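Clollen Water
5 min read
Print | E-mail

Works to replace the trunk water main between Idwood and Zodport will begin in May. This thread sets out what customers on the Yan side of the network can expect while the works are under way. Please read it before calling the customer centre, as lines are busy.

The existing main was laid in cast iron and has been repaired many times. Breaks have become more frequent on the section beside the rail corridor, where the ground moves in dry years. The board has approved full replacement of that section instead of further patching.

The new main will follow the same general route, with one change. At the Zodport end it will leave the road reserve before the roundabout and cross the lower part of the showground. The showground trust has agreed to this and the oval will not be affected.

About 3,000 properties are supplied from this main. Most will have no interruption at all, as supply will be switched to the Yan reservoir while each section is connected. A smaller group in east Idwood cannot be supplied that way and will have planned shutdowns.

Planned shutdowns will take place overnight, starting at 10 pm, with supply restored by 5 am. Affected households will get a card in the letterbox beforehand and a text message on the day, if we hold a mobile number for the account.

If you rent, your number may not be on the account. Tenants can register for works messages through the website without being the account holder. You will be asked for the street address only.

Customers who use dialysis equipment at home, or who rely on mains water for any other medical purpose, should be on our priority register. Please check that your entry is current. We will telephone every registered customer in the works area before a shutdown is scheduled, and we will not proceed until we have spoken to you or your nominated contact.

Before a shutdown, fill a few jugs or a clean bucket for drinking and for the toilet. Turn off the dishwasher and washing machine, and do not set either on a timer for that night. Customers with an electric storage hot water system do not need to turn it off.

When supply returns the water may look cloudy or slightly brown. Cloudiness is air in the pipe and clears from the bottom of the glass upwards. For brown water, run the front garden tap until it is clear. Avoid washing whites until then. If it has not cleared by mid-morning, report it on the faults line.

Pressure in Idwood will be lower than usual in the early evening while the Yan reservoir is carrying the load. Customers on the upper side of the hill will notice this most. We ask that lawns be watered before 9 am where possible. No formal restrictions apply.

Traffic. The main road will be reduced to one lane under signals beside the rail corridor. School buses have been given priority at the signals, and the bus operator has brought the first Zodport service forward by 7 minutes. The Idwood timetable is unchanged.

The footpath on the northern side will close and pedestrians will be directed across the road at the bakery. A temporary kerb ramp has been included for prams and wheelchairs. The shared path along the creek remains open in both directions.

Driveways. Where the trench crosses a driveway, steel plates will be laid at the end of each working day so that you can get a vehicle in and out overnight. The crew will knock before digging. If you are a shift worker and need access during the day, call the project line and an arrangement will be made.

Trees. The first design required the removal of 13 street trees. Following comments from residents the trench has been moved towards the centre of the road, and the river red gums outside the primary school will be kept. Replacement planting will take place in the cooler months with species chosen by the shire.
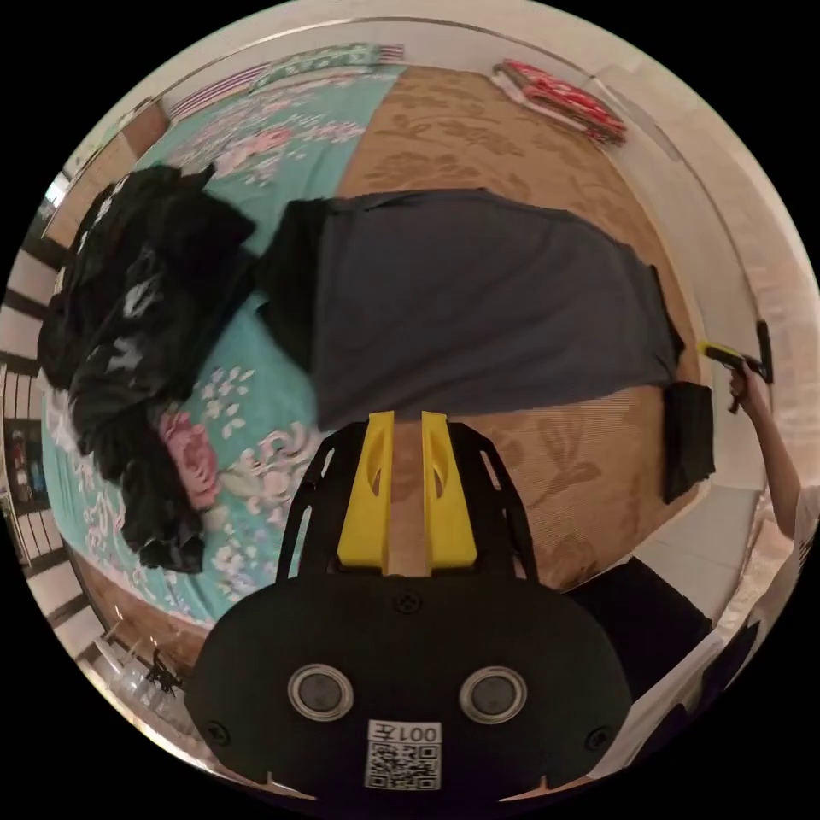

Photo: Clollen Water

Cost. The project is funded from the current capital program and will not add a separate charge to your bill. Tariffs are set through the usual price review, and submissions to the next review can be made in writing by any customer.

We have received 2,000 responses to the survey on the works, for which we thank the community. The most common concern was noise at night. Concrete cutting will be limited to daylight hours, and reversing alarms on night vehicles will be the broadband type.

Several respondents asked whether the old main will be dug up. It will not. It will be drained, filled with grout and left in the ground, and its position will remain on the asset plans available to anyone planning to excavate.

Businesses on the Zodport main street that expect a loss of trade during the connection works should contact the project line early. Food premises must not operate without running water, so connection times for that block will be settled with each operator in advance.

A drop-in session will be held in the Idwood hall from 4 pm. Route drawings will be on the tables and staff from the design and customer teams will be present. An Auslan interpreter can be booked through the website.

Updates will be posted to this account as each section is completed. Replies are read during office hours only. Please report burst pipes and leaks to the faults line, which is staffed at all hours.

Print | E-mail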